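Search this notebook

Search
All entries
Tags

Bodach bench log
Oct 3, 2021

Glasses-into-case task, second round. Lionel Guillot on the leader arms for the demos, me on logging.

Where we left it in September: the policy trained on the first set picked up the case well enough but then stalled with both arms near it. Lionel thought the demos disagreed with each other about which arm holds and which arm opens. I went back through them and he was right. The holding arm changes from one episode to the next with no pattern the policy could pick up from the start position.

So for this set we fixed the roles. Right arm holds the case, left arm does the opening and then goes for the glasses. Cloth goes in last. Start positions of glasses and cloth still varied by hand between episodes, case always near the middle. 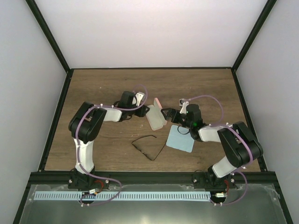
Case held up by the right gripper, left alongside. Glasses and cloth still on the table.

Collected 41 demos, threw out one where I had knocked the table during the recording. 40 kept. Training settings the same as last time so the two sets can be compared, only the data changed. Same action chunk length, same seed.

Evaluation, 11 trials per policy:
Old set (mixed roles): case upright in 10, glasses in case 0
New set (fixed roles): case upright in 11, glasses in case 4

The stall has gone. Failures in the new set are all at the glasses. Five times the left gripper closed on a temple too near the hinge and the glasses swung round and caught the rim. The other two it missed them altogether, both with the glasses well over to the left, where we have few demos.

Not claiming much from 11 trials. The roles were the only thing we meant to change, but Lionel was also smoother this time and I can't separate that out. Proper check would be to have him redo a mixed set now.

To do:
- mixed set, same operator, same number of demos
- more starts on the left side
- ask Zumon about softer finger pads
- copy the raw logs over before the disk fills

2 comments
0 shares

Recent entries
Leader arm calibration, again
Deschamps gripper notes
Bulex supply: voltage drop under load
Case opening, first round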